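Pre-Christmas walk-through, Sperling Street hall and craft rooms
Monday, December 17, 2018
Done by me, with Alfie Rowbotham holding the ladder

Hi all, same list as last time, with my comments after each line. Sorry it's long, I had a lot of tea beforehand.

1. Front doors and ramp – OK
Ramp grip tape has been redone and it's lovely! The left door still sticks in the heat, so give it a good shove with your hip. Not a fail, but I've asked for it to be planed before January.

2. Exit signs and emergency lights – 1 FAIL
Held the test button for 30 seconds on each. The one by the kitchen gave up almost straight away. New battery ordered from Jikgate.

3. Extinguishers and fire blanket – OK
Tags in date, gauges in the green. Someone had hung an apron over the one near the urn (you know who you are). Please don't.

4. Power boards and leads – 4 REMOVED
Two with cracked plugs, one with tape on it, and one that Alfie simply didn't like the look of. The 2,000 watt heater goes straight into the wall, please, never into a board. Yes, even in the back room.

5. Kitchen – OK with comments
Fridge was cold enough, hot water was too hot. Plumber says it's the mixing valve and has quoted $197 to swap it, which I've approved. Until then there's a sign over the sink.

6. First aid kit – TOP UP
Out of bandaids again. Also no saline. I'll grab both on the way home.

7. Toilets – OK
Grab rail nice and solid, I put my whole weight on it. Hand dryer is the noisy Zallilent one, and I've given up complaining about it.

8. Craft room tables and boards – OK
Ran my hand along the edges looking for splinters and didn't find any. The Drandus glue is back in the high cupboard where it belongs, lid on this time.

9. Storeroom – NOT YET
Couldn't get to the back shelf for the trestles. If your group owns the trestles, can you stack them flat by Friday? Will recheck then.

Any questions, catch me at the Thursday cuppa. 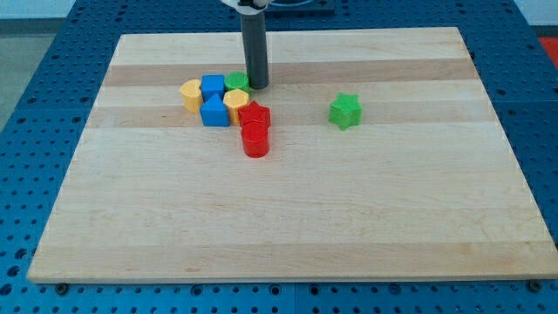

Light wooden board on the blue pegboard table, with coloured shape blocks.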